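Ledeline Household Chores Set: Data Card

Version 2, released June 17, 2024
Maintained by the Zimon Home Automation Group, Testirville
Contacts: Theophilus Agbeko (data), Atif Lodhi (evaluation)

Summary

The Ledeline set is a collection of recorded table-clearing and table-setting episodes performed on a two-armed tabletop station. It was assembled to support one narrow question: how much of an ordinary kitchen chore can a general-purpose manipulator complete without a person stepping in? The set holds 277 episodes. Of these, 168 were driven by a human operator and are intended for training. The remainder are policy rollouts, kept with their outcomes, including the failures.

Users who want a short answer to the larger question -- whether machines can do household chores yet -- will find a partial one under "Findings to date." The maintainers ask that it be quoted together with its limits.

Changes since Version 1

Episode folders are now named by task and not by operator. Instruction text has been corrected in 10 episodes where the written command did not match the task performed. The outcome field now accepts "partial" in addition to "success" and "failure." The former "confidence" field has been removed, as it was filled in differently by different annotators. Scripts written for Version 1 will not read the new folder names without changes.

Tasks

Each episode carries one written instruction. Instructions fall into the following groups.

Place: move one named item onto a plate or into a tray.
Clear: move all loose tableware into the tray.
Set: lay out a plate, a cup and one or more utensils.
Return: take an item out of the tray and put it back on the table.

Cleaning, washing, drying and food preparation are outside the scope of this release. The word "clear" is used in its table-service sense only and does not imply that an item has been cleaned.

Station and views

Two black arms face each other over a light wood tabletop held in a black metal frame. Episodes include an overview stream and wrist streams. The streams are stored separately and share a common clock.

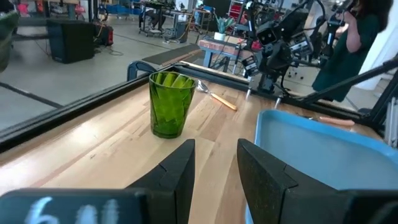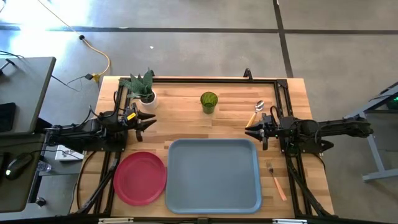
Utensils remain the hardest class of object in the set. A plate or a tray offers a rim that can be approached from several directions, and a cup stands up to meet the gripper. A piece of flatware lies close to the surface and must be pinched without the fingertips pressing into the table. The spoon with the silver bowl and the light wooden handle, which appears in both views, adds a second difficulty: its handle is close in color to the wood it rests on, and the bright bowl is often the only part a detector marks with confidence. Policies trained on the overview stream alone tend to reach for the bowl, where the grip is poor. Adding the wrist stream moves the chosen grasp point toward the handle. Annotators were instructed to mark the full length of the utensil in every labeled frame, handle included, even where the boundary is difficult to see.

Green glassware and tableware present a related problem. Light passing through a cup changes its apparent shade with the viewing angle, and color thresholds tuned on one stream should not be carried over to another. The maintainers recommend against color as the sole cue for any object.

Episode contents

instruction: the written command, in plain English
operator_type: human or policy
outcome: success, partial or failure
intervention: yes or no, with a time mark if yes
streams: overview and wrist video
joint_log: positions and gripper opening for both arms
notes: free text, optional

The notes field was completed by the person at the station and has received only light editing. Spelling varies. Several notes refer to "the Ó Riain rule," which is explained below.

Scoring

An episode is scored as a success when every item named in the instruction is at rest in the stated place and both grippers have let go. An item that lands in the tray but leans on the rim is scored as partial. An item that is dropped and then recovered by the arms without help may still be scored as a success, provided the instruction is completed.

The Ó Riain rule, adopted from the test protocol used at the Ó Riain workshop, states that any touch by a person ends the scored part of an episode. This applies even to small corrections, such as turning a fork a few degrees. Material recorded after the touch is retained and marked, but it does not count toward the outcome.

Findings to date

Placing a single rigid item is dependable enough to be useful as a baseline. Clearing several items in sequence is not yet dependable. Errors build up: a utensil nudged during one grasp is in a worse position for the next, and the policies rarely go back to fix it. Setting a table is weaker still, as the instruction leaves room for judgment about spacing and direction that the present models handle poorly.

Speed is a separate concern. Mr. Lodhi's evaluation notes compare the rollouts with the same tasks done by hand, and the hand is faster in every task group. The evaluation team does not regard speed as the main obstacle for household use, where a slow machine working after dinner might be acceptable -- but a machine that must be watched while it works saves very little labor.

The maintainers' position is that the present systems can perform parts of a chore and cannot yet be given the chore.

Known limits

All episodes were recorded at one station in Testirville. The work surface, its height and the reach of the arms are fixed. Results should not be assumed to hold in a home kitchen, on a patterned cloth, or on a shop-floor bench with heavier parts. Tableware with food residue is not represented.

Background activity and objects beyond the table differ between episodes. Users training on the overview stream may wish to crop to the tabletop. Users training on wrist streams should expect the background to enter the view at low angles.

Conditions of use

The set may be used for research and teaching. Redistribution of altered copies requires a changed name and a note of what was altered. Published results should state the version number, the streams used for training, and whether partial outcomes were counted.

Corrections to labels should be sent to Mr. Agbeko with the episode folder name and the time mark. Questions on scoring should be sent to Mr. Lodhi.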